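Clundine Two-Arm Recording Station

Overview
Specifications
Ordering
Support

Clundine is a tabletop station from Brorard for recording examples of two-handed work. An operator guides both arms through a task, and the station saves the camera views, joint positions and gripper openings on one shared clock. The recordings are used to train a control policy, either with our Rangel software or with your own code.

Most customers use it for cloth. Shirts, towels and pants change shape with every grasp, so a policy needs many recordings of the same garment picked up in different ways. We suggest 200 recordings per garment before a first training run, with the starting position changed each time.

What is included

2 arms with grippers
Head camera and wrist cameras
Work table
Recording computer with Rangel installed
Cable set and calibration board

Camera views

Each recording keeps the head and wrist views as separate video files. Close-up wrist footage is saved in full, including stretches with little detail in them. Trimming is done later in Rangel, and the original files are left as they were.

Jeans at the table, and a close wrist view of a gray surface:

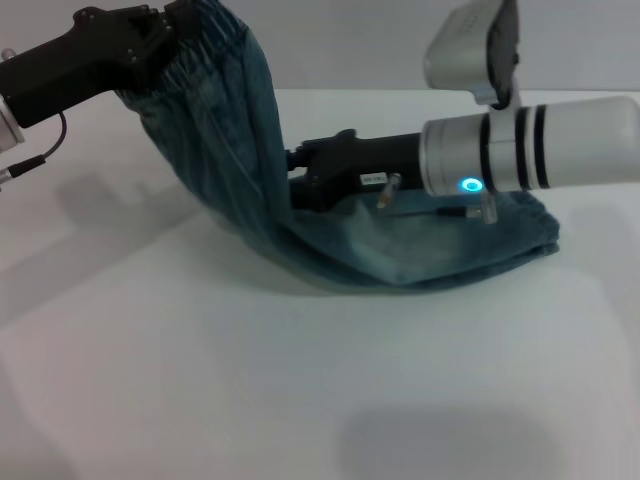
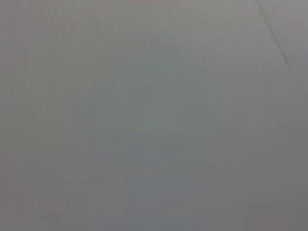 Recordings can be marked as good, partial or failed when the operator ends them. Failed attempts are kept by default. They can be left out of a training set with a filter, or exported on their own if you want to study missed grasps.

Sample data

The Folar cloth set comes with every station. It has 1,684 recordings, of which 411 are marked partial or failed. Files open in Rangel without conversion.

Ordering

Stations are built to order. Please tell us your table height and supply voltage when you ask for a quote. Spare gripper tips and wrist cameras are sold separately.

Page updated 15 February 2021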